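Greenberg Kitchen Automation Project
Second progress report to the Plarnier Fund
Prepared by Veronica Dumitrescu, project lead

Where we are

We're at the halfway point of the grant and I'm very happy with how it's going. When we wrote the proposal, the Greenberg commissary kitchen was sending out steamed buns, dumplings and small sides to school and hospital cafeterias, and every one of those items was picked up and put down by hand at least three times. The people doing that work had told us plainly what they disliked about it. It was the steam, the reaching, and the last hour of a shift when your wrists have had enough.

The funder asked us to report on two things: what the robot can do, and what the job looks like for the crew now. I've tried to give both the same amount of room, although the second one is harder to put in a table.

Work since the last report

We finished the handling cell and moved all training runs onto it. The controller is the Drustix unit we budgeted for, and the planning software is Truris, which we switched to in January after the first package kept losing its place when two pieces of food were touching. The switch cost us two weeks. I would make the same call again tomorrow!

In this reporting period we logged 1130 complete runs across all tasks. Of those, 801 were finished with no help from a person. Another 245 needed one nudge from the operator (a piece turned over, a lid shifted, a restart after a missed grasp), and the rest were stopped. Most of the stopped runs come from our first month on the new software, and the weekly numbers have been climbing ever since.

Round items that roll were the task we worried about most in the proposal. We practice on plain balls in a glass bowl, so we can repeat a pick all afternoon without wasting any food. The hard part is getting the fingers past the rim, choosing one piece out of a cluster, and coming back up without bringing a neighbor along. We now approach with the fingers fully open and close late, a change that came straight from watching how the crew do it with tongs.

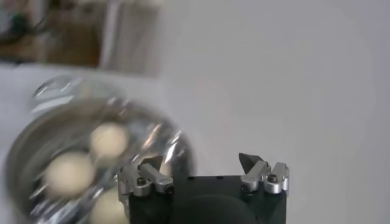

Hrefna Egilsson asked that her view go into this report in her own words: "I was against it and I said so at the first meeting. I thought it would be one more machine we had to clean around. What changed my mind was being asked how I pick things up, and then seeing them change the program that same week. I still want it in writing that nobody's hours go down, and I want the breaks to stay where they are when the line gets faster."

Both of those points are now in the written agreement with the kitchen. No one's hours are reduced during the grant period, and the break schedule can't be altered on account of the cell. Hrefna's shift was the first to sign.

Steamer unloading

The bun task is our main demonstration for this half of the grant, and it's the one the crew talk about most. Reaching into a steamer is the part of the day people would most gladly give away. We train on a tabletop setup at a much smaller scale than the kitchen's own equipment, and the motion is close enough that what we learn carries over.
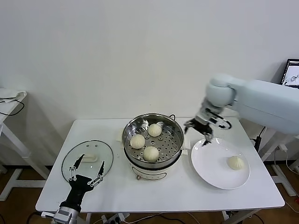
Our biggest gain on this task came from slowing down. Rosalind Castellanos spent most of a month on approach speed and found that a slower last few inches gave us fewer dented buns and, over a full batch, no loss of time. She also rewrote the way the two arms share the work. The left arm takes the lid side and the right arm takes the plate side, so you'll see one gripper spread open over the glass lid while the other hand is already down by the plate. Before that, one arm waited for the other at every step, and it drove all of us a little crazy.

We ran a side-by-side trial with the kitchen crew over several shifts, 900 buns in all, half unloaded by hand and half by the cell. The crew are still faster, and by a good margin. The cell is steadier: its pace in the last hour matches its pace in the first. Alaric Begay suggested using it for exactly that stretch of the day, and we've written the second-half schedule around his idea.

Placement is the next thing on the list. Getting a bun out is going well, but setting it down next to others without pressing on them takes more care, and the space gets tighter as the plate fills. The newest version of the program picks the landing spot before the arm leaves the steamer. I've watched it choose a gap that I would have called too small and put the bun right in it, top pleats and all, and I may have cheered.
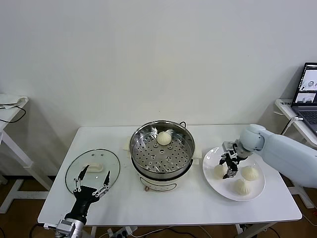 What has changed for the crew

Two jobs look different already. Catarina Moreira moved from the steam line to cell operator in the first month, with a raise that the kitchen pays out of its own budget. She starts the runs, clears the stops, and keeps a notebook of every odd thing the robot does. We now read from that notebook at the start of our Wednesday meeting, and it has caught two problems that our logs missed completely.

The second change is in training. We planned for two people from the kitchen to learn the cell and ended up with five, so we added an early session at 6:30 in the morning for the ones coming on shift. They learn to stop it, restart it, wipe it down, and teach it a new resting position. Three of them asked to learn more of the Truris side, and we'd like to say yes.

There are complaints too, and they're fair. The stop button is too far from where people stand. The beep at the end of a run is the same pitch as the oven timer. The screen text is small. We have a new button mount on order, and the beep has been changed.

Budget

We are on budget overall. Equipment came in slightly under, and training ran over due to the extra morning session. We ask permission to move the equipment savings into the training line for the second half. No new money is requested.

Plans for the second half

Move the cell from the practice room to the end of the steam line, starting with the last hour of the late shift only.

Add dumplings, which are softer than buns and stick to each other.

Train the remaining interested crew, with Catarina leading the sessions.

Repeat the crew interviews with the same questions we used at the start, and include the answers in full with the final report.

We'd love to have someone from the Fund visit once the cell is on the line. Late shift is the best time to come, and Alaric has offered to show you around.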